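# Nolte hardware wallet by Sokex

The Nolte is a small signing device for people who hold their own coins and don't want their keys anywhere near a laptop. We've been carrying one since July and we love it! It works with Bitcoin and 944 other tokens, and the battery gets through 100 signings on one charge.
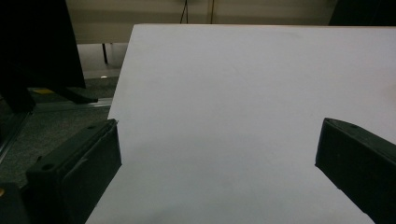
Setup begins with your recovery words. The Nolte shows them one at a time, in big clear type, and you copy them down by hand. Any plain white surface will do, as long as you move the words to the steel card (2 come in the box) before you walk away. Then the device asks for them back in a mixed order, so a slip gets caught early.

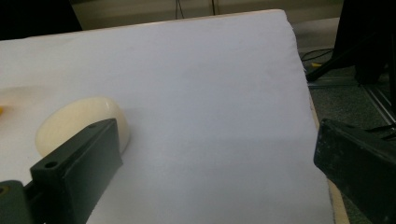 After that you pair it with the Pimamar app, which keeps track of balances and never sees a key. Sending takes two presses: one for the address, one for the amount. New firmware lands through the app too, and you approve each update on the device itself. 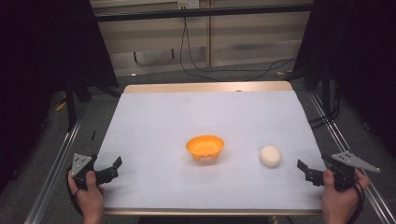

Keegan Mahuika wrote in to say that he moved his savings over in one evening, and that he'd still like a louder click on the confirm button.

**Memory:** 2,000 saved addresses
**Cable:** USB-C, included
**Case:** Hesine sleeve, sold separately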